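Sketby workshop teaches robots housework by remote control

A workshop in Sketby has spent the winter showing robots how to put things away, one slipper at a time. The work is run by Avton, a small firm that rents the ground floor of the old Mustonen building, and it opened the rooms to visitors for the first time in February.

The method is simple to describe. A person drives the robot's arms from a distance while the robot records what its cameras see and how its joints move. The same job is then done again, with something changed a little. The slipper starts in a different spot, or faces the other way, or belongs on the other shelf. When there are enough recordings, a computer model is trained on them, and the robot is given a try without the driver.

Avton set itself a target of 4000 recordings by the end of June. Picking up a slipper and setting it on a rack is the first job on the list, with folding, sorting and clearing a table after it. Operators work in blocks of 40 minutes and then change places. A longer block was tried in December and dropped after the later recordings came out slower and less steady than the early ones.

For some jobs the driver wears a headset and moves the robot's arms with a pair of hand controls. For others, an operator takes hold of an arm and moves it through the motion directly. Avton uses both and has not settled on one. Guiding by hand gives a better feel for how hard the robot is pressing, according to the firm, but it is tiring and puts the operator's own arms in view of the cameras. Remote control keeps people out of the recording and takes longer to learn.

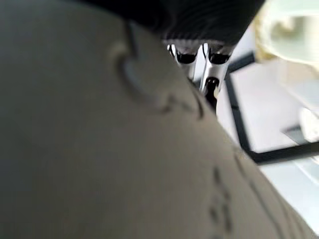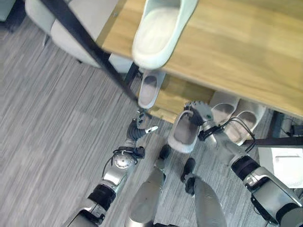

Both at the Avton rooms in Sketby.

One operator said the hardest part to learn was slowing down at the end of a move. Grasping a slipper came fairly quickly, the operator said, but letting go of it was another matter, and for the first week most of the bad recordings went wrong in the last two seconds, with the hand opening too early or pulling away before the fingers were clear. New drivers now spend a full morning on nothing but putting things down.

Recordings that go wrong are not all thrown out. A slipper that is dropped and then picked up again stays in, marked as a recovery, so that the model has something to learn from when its own grip fails. Recordings in which the driver hesitates for a long time are removed. The checking is done by two people who did not drive that block, and they do not always agree. A third person settles it.

Soft goods have taken more time than planned. Cloth and padding change shape when touched, and a camera mounted close to the gripper may be filled by whatever is being handled at the very moment the driver needs to see past it. Drivers can switch between views during a job. Avton says its newer drivers tend to forget this and work from the head view alone.

The first trial without a driver was held in January, on 101 attempts at the slipper job. The firm has not given out the result. It said only that the robot did better with slippers that faced it than with ones turned sideways, and that more recordings of the second kind were being made.

Part of the money comes from Haltton, a company that runs serviced apartments and wants to know whether a robot could tidy entrance halls between guests. Haltton has been promised a demonstration in the fall, in one of its own halls, with a rack the robot has not been trained on. Avton described that as the real test and declined to guess how it would go.

The firm is looking for more drivers for the spring. No technical background is needed, and training is paid. The hours are mornings or evenings, as the rooms are used for repairs and checking in the afternoon. Applicants will be asked to try the controls before being taken on. Those who get motion sick in a headset can be placed on the hand-guided jobs instead.

A second open house is planned for May. Visitors will be able to drive an arm themselves for a few minutes, under supervision, and places will be limited to 40.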